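Howlader pick and mix stand, 15 tub

Masmont Shop Fittings > Sweet counter > Stands
Freestanding stand for loose sweets. Tubs, lids and scoops included. In stock.

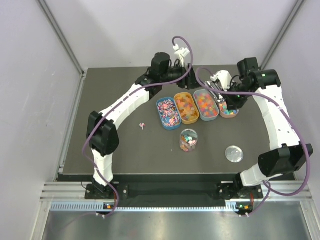 Quick spec

Code: HW-15
Width: 1,510 mm
Height to top of sign rail: 1,929 mm
Tubs: 15, lift out, clear
Lids: Mitanano hinged, clear, soft close
Scoops: Trorkon, one per tub, on a tether
Frame: powder coated steel, white or dark green
Feet: four, adjustable. Castors extra
Flat packed: yes, two boxes
Tools: hex key in the box. Bring your own rubber mallet

What it's for

Loose sweets, mainly. Also goes well with nuts, dried fruit, dog biscuits, bath salts. One farm shop has bird seed in theirs. Not for anything chilled and not for outdoors, the coating will stand up to drizzle but the lid hinges won't.

Three rows of five. Bottom row is low enough for small children, which is good for sales and less good for your floor. If you want the bottom row for stock only, ask for the locking lids (see Extras).

The tubs

Front slopes so the last handful slides forward. Wide enough at the neck to get a hand in with a cloth. Dishwasher top rack, no hotter than the normal wash, they go cloudy otherwise and we can't replace cloudy ones under the guarantee. Dry them properly before filling. Fizzy things and sugared jellies clump at the first bit of damp.

Label slot on the front of every tub, takes a standard shelf ticket. Allergen card holder clips on above it. Blank cards come in the box, printed ones you'll need to do yourself as we don't know whats in your sweets.

Lids and scoops

Lids are the Mitanano type, same as on the older 10 tub stand so spares swap across. They drop slowly. If one starts to slam it's the damper, not the hinge, and the damper is a push fit. Takes a minute.

Scoops are Trorkon, rounded end. Tether is long enough to reach a bag held at chest height and no longer. Scoop sits in a side holder so it isn't lying in the sweets. Please do use the holder, inspectors look at this.

Tongs instead of scoops: same price, say so in the order notes. Better for big foam shapes and anything on a stick.

Putting it together

Two people for the uprights. One person can do the rest.
Lay both side frames flat, logo facing up.
Fit the three shelf rails loose. Don't tighten yet!
Stand it up, level the feet, then tighten everything.
Sign rail last. It hooks over, no bolts.
Fix to the wall with the strap supplied. Always, even on a dead level floor.

Earlier sheets had the middle and bottom rails the wrong way round in the drawing. If your sheet is dated before December it's the old one, email and we'll send the right page.

Extras

Locking lids, set of five, one key
Castors, two braked, two plain. Adds a bit of height so check your ceiling sign
Paper bags, striped, box of 2,000
Spare tether, spare damper, spare ticket strip
Header board, printed or plain. Artwork as a PDF please, not a photo of a drawing

Delivery

Mainland UK, kerbside, two boxes on one pallet. Driver won't take it upstairs. Islands and Northern Ireland by quote. Check the boxes before signing, and if a corner is crushed write DAMAGED on the sheet, "unchecked" is no use to us when we claim.

White usually goes out next working day. Green is made in batches and can be a wait, ring first if you have an opening date.

Returns

Unused and boxed, 30 days. Tubs that have had food in can't come back.

Questions we get

Does it fit through a normal door? Built, no. In its boxes, yes.

Can I buy half of it? No but there's a counter top version with six tubs, code HW-6, same lids.

Can I put it back to back with another one? Yes, joining plate needed, under Extras on the HW-6 page for some reason. Will get it moved.

Can the shelves go at a differnt angle? Two positions, steep and less steep. Use the less steep one for anything round.

Trade orders and anything odd: Anselmo Montoya, sweet counter desk, Masmont. Email is quickest.

Page updated July 7, 2026. Prices shown at basket, VAT added at checkout.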